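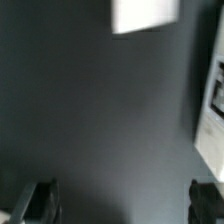 July 30, 2021

Bench day! I've been putting off the long gray worktop at Polville since April and this morning I ran out of excuses, so everything that could be lifted came off it and went on the floor by the door. What a pile. If you come in and can't find your stuff, it's probably in there, and please take it home this time (I mean the mugs too).

Wiped the gray down twice with the weak cleaner. The strong one from Uker leaves a film, which I found out on the side shelf and then spent ages rubbing off again, so I've put that bottle under the sink with tape around the cap. Use it on the floor if you like, it's great on the floor.

Rule I'd like to try from now on – the middle of the bench stays open. Things that live there go at the back or down the right side, and whatever you're working on gets the space in between. I know we've said this before and it lasted maybe a week, but the Dewan job needs a clear stretch for laying out the panels and I don't want to be shoving things sideways with my elbow every time one comes in.

Measured for the panels while I was at it. They need 40 cm front to back and we have that with 3 cm to spare, as long as whatever is at the back is pushed right up to the wall. I marked the line with pencil. Please don't wipe the pencil off, I had to do it over once already because I wiped it off myself.

The drawer under the left end is sticking again. I took it out, rubbed a candle stub along the runners and it slides fine with nothing in it, then sticks again as soon as the clamps go back. So the clamps are in a crate under the bench for now. I think the runner has bent a little toward the front and I'd like to swap it, but Flandalard only sells them in pairs and I'm not sure I want to do both sides for one bad one. Opinions welcome, write them in the margin.

Also found order slip 362, the one we all swore we'd sent back! It was stuck to the underside of the cutting mat. I've put it in the tray with the others and will call them about it.

Still to do:
2 new felt pads for the feet at the wall end, it rocks if you lean on it
better light over the right side, I keep working in my own shadow there
find a home for the scrap box that is not my chair
ask Dewan if the panels come wrapped, and who gets rid of the wrapping

Stopped at lunch. My back has opinions about that floor pile, so the sorting can wait until there are two of us. Left the window open a crack to let the cleaner smell out – close it if it rains.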